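I finally gave up on the big desk. Moved to Curnside in July with 4 boxes of paper, and I've been sorting them ever since – mostly old bills, plus 2 tax returns I swore I'd lost!

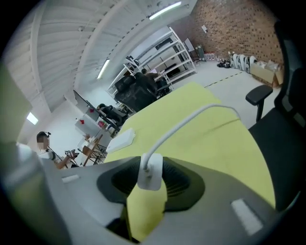
Last changed: 31/12/2021

My rule now is one small table and nothing left on it overnight. It works maybe half the time. The Trundis scanner app is slow but it got through 300 pages before I ran out of patience (and coffee).
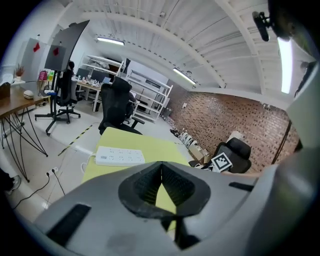
Power strip and a black mesh chair

Next up is the recipe pile, which I keep reading when I should be tossing.

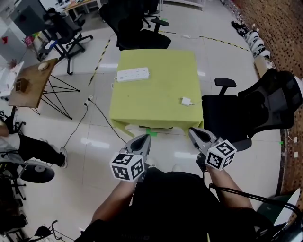 Page last edited on the same day

Anyone want a stack of old Pinheiro catalogs?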